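Workshop notebook, Wengate building
February, entry 41

Purpose: to record the condition of the small office before it is handed over to the Caldeira records group, and to note the work still outstanding.

The room was inspected at 2:15 pm. The table is to stay. Its top measures 490 mm narrower than the one listed on the Vondley schedule, and the schedule should be corrected before the next order is placed. The black office chair is also to stay and carries asset number 2376. No other seating has been approved for this room.
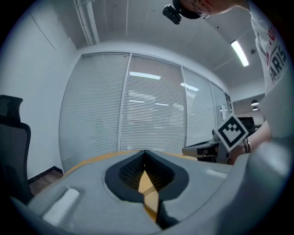
Small office, Wengate: chair, table edge and glass partition with the blinds closed.

The blinds on the partition are to be kept closed until the frosted film arrives from Kenum - the colour has been confirmed as neutral grey. The supplier has quoted around $400 for the film, excluding labour. Fitting will require the table to be moved clear of the glass, and two people should be present for the lift.

Outstanding items:
Check the door handle for play and tighten if required.
Wipe down the black baseboard behind the chair.
Confirm with Caldeira whether the headrest height suits the new occupant.
Amend the room plan - the current copy shows the partition as a solid wall.

The key remains in the workshop cabinet, second hook. Colleagues using the room in the meantime are asked to sign it out in the usual book.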